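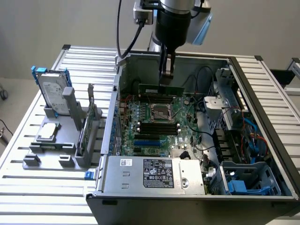

The Drustent refurbishment centre receives redundant office equipment from schools, surgeries and local authority departments, and returns a good part of it to use. Members of our procurement working group visited the site in November at the invitation of Marjorie Haslam, Head of Operations, to see how the computers we send away are handled after they leave our buildings. The tour began in the desktop hall, where tower machines are laid on their sides with the side panel removed so that the whole interior can be reached. Memory is dealt with at this stage, and members were able to look closely at a green module held over the black slots of the motherboard, its gold contacts turned towards the board. The processor socket of the same machine was empty, with its metal retention frame and lever in place. The power supply, lying along the front of the case, carried its regulatory label and a small barcode sticker beside it.

Ms Haslam explained that the centre treats a desktop computer as a collection of parts with different working lives. Cases and power supplies are often good for a further term of service when the memory and storage are no longer adequate. The centre therefore prefers to upgrade a sound machine where it can, and to take parts from a poor one where it cannot. Members asked whether this applied to the older towers which our own branches have been slow to release. They were told that it did, provided that the case was undamaged and the board passed its tests.

Goods inwards

The party was then taken back to the loading bay to follow the process from its beginning. Each consignment is checked against the sender's own list before anything is unpacked. Our last consignment, of 79 desktop computers, had been entered under two separate references owing to an error in our paperwork, and the working group has undertaken to correct the form in use at branch level. Power leads should be bundled separately in future and should not be placed loose inside the cartons.

Equipment is recorded in a stock system named Cumimard, which holds the history of each machine from arrival to dispatch. Ms Haslam demonstrated a search by serial number. The record gave the state of the machine on arrival, the parts removed, the parts fitted and the initials of the person who had signed it off. Copies of these records can be supplied to the sending body on request, a service of which we have not so far made use.

Storage and data

Hard drives are removed before any other work is done and are taken to a locked room at the rear of the building. Leena Kinnunen, who is responsible for data handling, received the party there. She described the erasure procedure, which is carried out with the Uzor software and followed by a second check on a different bench. Drives which fail either stage are shredded on the premises. A certificate is issued for each drive, and certificates are kept for the period agreed in the contract.

Members asked several questions on this subject, in particular concerning drives from the welfare and housing offices. Ms Kinnunen confirmed that senders may ask for all drives to be destroyed without an attempt at erasure. There is a charge for this, and the refurbished machine must then be fitted with a replacement drive from stock. The working group will consider whether the additional cost is justified for some categories of equipment.

Testing and dispatch

Completed machines are placed on long racks in the test room and left to run for 14 hours. The room has space for 169 machines at one time, and it was noticeably warmer than the rest of the building. Any computer which stops during the test is returned to the desktop hall with a note of the fault. Those which pass are cleaned, boxed and labelled under the Eltero name, by which the centre sells to charities and small firms. Output varies with the season and currently stands at around 200 machines a week.

The visit closed with a discussion over tea in the upstairs meeting room. Ms Haslam asked that senders give longer notice of large clearances, particularly at the end of the financial year, when the loading bay is under pressure. She also asked that side panels and their screws be kept with the machines to which they belong. A revised collection calendar is to be circulated to branches, together with the corrected consignment form.

The working group wishes to record its thanks to Ms Haslam, Ms Kinnunen and their colleagues. Departments wishing to join a further visit in the spring should write to the procurement office, stating the number of places required and any access needs. Flat, closed shoes must be worn on the working floor.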